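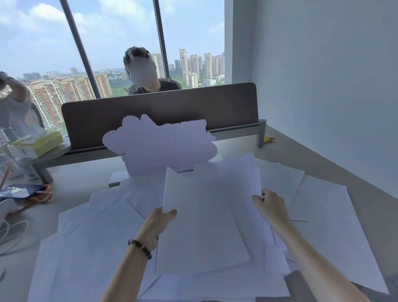
Home | Guides | Downloads | Contact

Section 2: Paper trials, comparing grippers on loose sheets

Do this section before you bolt anything to the Camari arm. Paper is the hardest thing we try, so a gripper that copes here will mostly cope with card and cloth.

You need: both grippers (Stendum two-finger, Wunderlich suction), controller, head camera, plain white paper. Lots.

1. Power off. Fit the Stendum first, pads clean, no grease.
2. Head camera on, tilt down until both hands and the front edge of the desk are in view. Tighten the strap.
3. Record the hand run. One person, bare hands, lifting sheets by the edge. Slow. This is what the grippers get compared against.
4. Save as 'hand'. Do not overwrite it (we did, Friday, lost the lot).

Heap layout matters more than you'd think. A neat stack gives you nothing, the suction cup wins every time and you learn zero. Mix it up: flat sheets, curled ones, a few with creases, all overlapping at different angles. Lift from the side edges with thumb on top for at least part of the run, and keep a big cut-out shape standing behind the heap so the camera has an outline to find that isnt a rectangle.
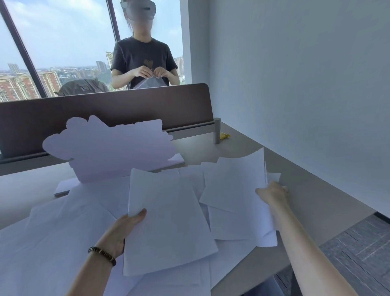
Set grip force from the low end. Start the Stendum at 12 on the controller dial and go up in steps of 2. Stop when the sheet holds without a dent. Do the same for upright sheets, which need a pinch from the side: in the hand run the right hand has the right edge of a sheet standing tilted up, and that's the angle to copy. Suction will struggle there. Write it down anyway.

5. Swap to the Wunderlich. Same heap, dont tidy it.
6. Run both again with the window blind down. Glare on white paper upsets the depth reading.
7. Export the log. Error 218 = lost edge, re-run that lift only.

CAUTION: fingers clear of the jaws while the dial is above zero.

NOTE: pads are good for 1,000 lifts, then change them. Both sides.

Questions on force settings to Panya Yimyam.

3 comments | 5 shares

© Indesora | Contact | Back to top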